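Minutes of the workshop group, June
Two-arm sorting table project

The meeting started at 7:20 pm at the shared workshop in Brurnberg. Marthinus Dlamini was in the chair and I took the notes. The minutes of the last meeting were read and accepted with one correction: the gripper fingers were ordered from Sernier, and not from Esposito as I wrote. I am sorry for this mistake.

1. State of the build

Marthinus explained that both arms are now fixed to the side rails and both can reach the middle of the table. The blocks, the two bins and the purple bucket stay as the training material for the next weeks. The left arm still has a small delay after the start command. He thinks the reason is in the settings and not in the motor, but he wants to change one thing at a time and write down the result. It was asked again if we should buy a bigger table. The members prefer to keep the wooden one.
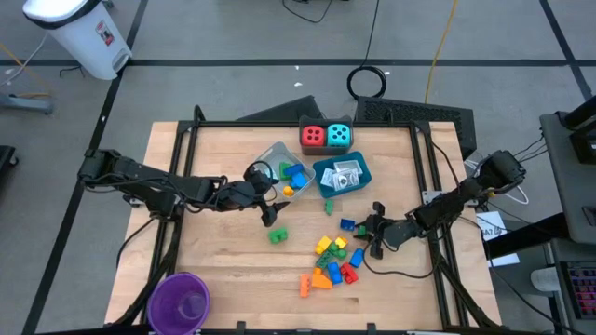

2. Cables

There was a long discussion on this point. The cables on the arms are exposed, and when a wrist turns much, a loop can come over the work area. One proposal was to put a spiral cover on all cables. Another proposal was to use only clips, which are cheaper and easy to open for repair. It was agreed to try clips on the right arm first. If a cable touches the blocks during a run, the person at the keyboard must stop the run and write it in the log book. Please do not hold a cable away by hand while the arms have power.

3. Exercise with two grippers

The group wants the arms to work together on one block, one gripper from each side. Marthinus asked that we use the small yellow block for this exercise, and that the larger blocks are left on the table as they are. The closing force is now set at 20 in the Endasus control program. Some members find this too strong for both arms at the same time. Others said that with a lower value the block can turn between the fingers. 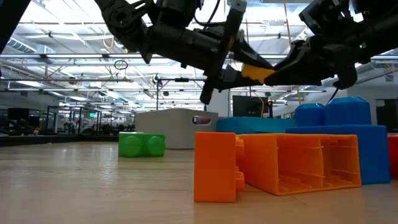 The value will stay at 20 until the next meeting, and then we decide with the log book on the table. Only two persons may change it, Marthinus and me, because last month we had different values on the two computers and it took a full evening to find this out.

It was also agreed that the release must be done by one arm first and the second arm after. The order should be written in the program with a comment, so that a new member can understand it.

4. Start position

For the start position we want the grippers above the blocks with space between the fingers and the highest block. The tall blue pile on the right is the difficult place. One member proposed to forbid the use of blocks on top of each other. This was not accepted, as stacking is a thing we want to learn later.
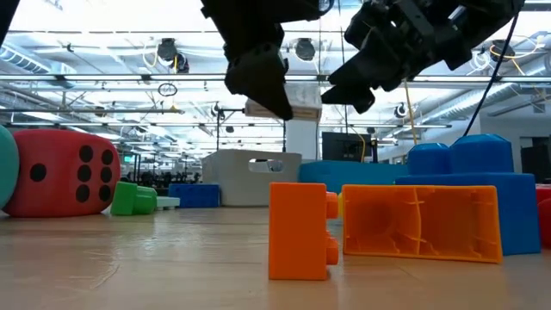
Marthinus will add a height limit to the program, and the limit can be switched off only with a password. He will also prepare a short paper sheet with the start procedure, in large letters. The dice can be used as test objects too, but they are not part of the sorting exercise for now.

5. Money

The project has spent 669 from the yearly budget. A further 200 was approved for clips, screws and one spare gripper finger. Receipts should be given to me before the end of June, also the small ones.

6. Other matters

The floor tape must stay where it is. Visitors are welcome in the evening, but they stay behind the tape when the arms have power.

The last person who leaves should switch off both arms and the lights, and check the back door. Two times it was found open.

The meeting was closed at 8:50 pm. The next meeting will be in the same place, and the time will be sent by mail.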